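Household Tips: Opening Bottles and Jars, by Hand and by Machine

Issued by the Sterwood Home Advice Service
Revised Jul 16, 2026

Readers frequently ask whether a machine can yet be trusted with small kitchen chores. The Service receives more letters on bottle caps than on any other single task, many of them from households where grip strength is limited. The guidance on this page covers ordinary screw caps first and then sets out what the present generation of household arms can reasonably be expected to do.

Opening a screw cap by hand

Stand the bottle on a firm surface at about elbow height. Hold the body low, where the plastic is stiffest, and turn the cap with the whole hand. A damp cloth or a wide rubber band improves the grip on a smooth cap. Do not squeeze the shoulder of a full bottle while turning, as the contents may rise over the neck when the seal gives way.

If one hand is weak, use a holder that keeps the bottle upright. A good holder grips the lower part of the bottle and leaves the cap and neck clear. The same advice applies to machines, and for much the same reason: a bottle that stays in place leaves only the cap to deal with.

Ribbed caps are easier than smooth ones for fingers and grippers alike. On the bottle of LINGTEA with the Zero Sugar band, the ridges run around the upper part of the black cap, with a smooth tamper-evident band just below them. The ridges are the part to hold. The smooth band offers little purchase. 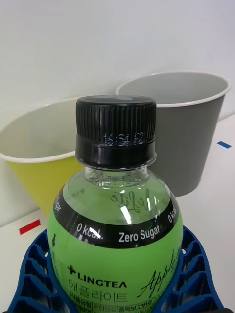
What a household arm can do at present

In June, Antigoni Bakalis and Gunnlaugur Toft of our Stutcombe workshop completed 266 trials of cap removal with a Hattar arm. The cap came off cleanly in 173 of them. Most of the failures occurred at the first quarter turn, when the seal was still whole and the bottle began to rotate with the cap.

Pouring was less satisfactory. The arm filled paper cups placed at marked positions on the table, but it was slow, and light cups were easily knocked over. Staff wiped the table often. Jars with wide metal lids were not attempted — the gripper does not open far enough.

Advice for households

Do not buy an arm for this chore alone. A hand-held opener costs very little and will serve most kitchens well. Where an arm is already installed, loosen new caps by hand before leaving the bottle to the machine, and keep hot drinks out of its reach.

Questions may be addressed to Þórey Norðdahl at the Sterwood office.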